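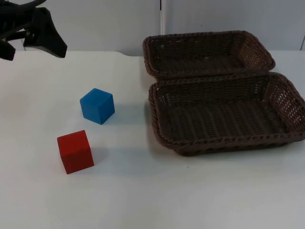
Room 307, the white table, blue cube toward the back.

Play and Sorting Room Walk-Through, with my comments
Site: Disbridge Children's Therapy, room 307
Walked by: Birdie Yazzie
Date: 16/07/2025
Copies to: Jaqueline Magaña, Noemí Ventura

Hi all! Same list as last time, with my notes under each line. I write the way I talk, so bear with me, and skip down to the open items if you're in a hurry.

1. Tabletop clean and smooth - OK
I ran my palm over the whole top and along the edges (yes, all of them, I crawled around the back too). No chips and no sticky patches. The white shows every crayon mark, and I love that about it, because I can tell in two seconds if it needs a wipe. Please keep using the mild soap and skip the scrubby side of the sponge! There's a shine on it still and I'd like to keep it.

2. Table steady - OK, with a comment
I leaned on each corner with my full weight. The front left one had a tiny wobble, so I turned the foot a little and it quit. Would somebody lean on it again next week? I don't trust a foot that moved that easily.

3. Corners - OK
Nothing sharp. I'd still rather we didn't seat the little ones at a corner.

4. Wooden cubes, surface - OK
Went over both of the table cubes with a cotton ball, which is my favorite trick for splinters (if the fluff catches, the cube goes in the repair box). No fluff caught. The paint is holding up on the blue one, and I rubbed it pretty hard with a damp white cloth to see if any color came off. None did.

5. Wooden cubes, size - OK
Neither one fits in the small parts tube. The ones in the closet bin are a different story, see item 9.

6. Baskets - Needs a fix
I squeezed the rims and felt along the insides for anything poking out. One has a rough place under the rim, small, but right where a kid would grab it. I put a bit of cloth tape over it for now. Noemí V., could you order a replacement from Ginari? The last one we got from them was fine and it came fast.

7. Wall panels - OK
Pushed on the gray panels behind the table and on both sides of the seams. Nothing gave and nothing rattled. No nails, no hooks, no leftover tape. Let's keep that wall plain, please! I know it's tempting to hang up the color posters, but the kids look at the posters and forget the cubes.

8. Light over the table - OK
Nice and even, no flicker while I stood there for a couple of minutes. The spare tubes are in the Oshima box on the top shelf, and the step stool is back where it belongs (thank you, Sarahí!).

9. Closet bin - Not OK
Okay, so this one made me grumpy. The bin says 100 pieces on the lid and there are 527 in it, all mixed together, and I found 30 that drop straight through the small parts tube. I bagged those up and took them to the front desk. The bin is off limits to the under-threes until the rest of it has been gone through. I did the first pass but I was tired by the end, so I'd really like a second pair of eyes on it.

10. Floor and walkway - OK
Clear from the door to the table. The mat by the sink was curling up at one end and I flipped it over. If it curls again it goes in the trash.

11. First aid kit - OK
Stocked. The small bandages are getting low, so add those to the Nedetti order when it goes in.

Open items
Front left table foot, lean test: Jaqueline
New basket: Noemí Ventura
Closet bin, second sort: Sarahí Jaramillo and me
Small bandages: whoever does the order

Next full walk-through is in October. If you spot anything before then, write it on the sheet inside the closet door, and put your initials so I know who to bug about it.

Birdie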